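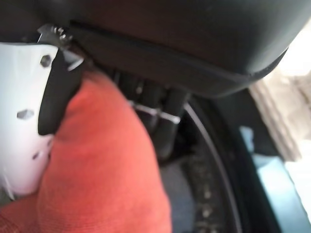

Upholstery on the Plekent gym floor is wiped on a fixed schedule, and the method has changed very little since February. Pads get a dry pass first, then a damp one with diluted Zaltow cleaner, then a final dry pass. Top surfaces are easy. The undersides and the lower curved edges take longer and are usually where an inspection finds residue. Red-orange microfiber is the cloth for black padding; it is kept bunched thick for edges and folded flat for open surfaces. On pads with a recessed seam between the upper cushion and the narrower band below it, the seam is done as its own step, end to end, before the rest of the pad.

## Floor data

- Area: 4000 square feet, of which nearly 3000 holds equipment
- Padded surfaces on the list: 864, counting each cushion, roller and armrest separately
- Zones: 9, numbered from the Medina Street entrance

## Cloths

Coral red is for padding only. Blue is for frames and posts, gray for floors and mats. Cloths are washed at low heat without fabric softener - softener coats the fibers and leaves streaks on smooth black covers. A cloth that drags is pulled from use and cut down for frame work.

## Product

Zaltow concentrate, mixed at the sink and applied to the cloth. Do not spray the pad. Liquid runs into the seams and collects at the staples on the underside. The Oson wipes at the desk are for members between sets and do not replace the scheduled pass.

## Posts and ties

Posts and support bars under a pad are wiped top to bottom with the blue cloth after the pad is finished. Zip ties stay on. If one has a sharp cut end, trim it flush and note the zone number on the sheet - a sharp end will snag microfiber and pull loops out of it.

Sheet revised Monday, June 8, 2026. Zones 4 and 7 swap days from this revision on.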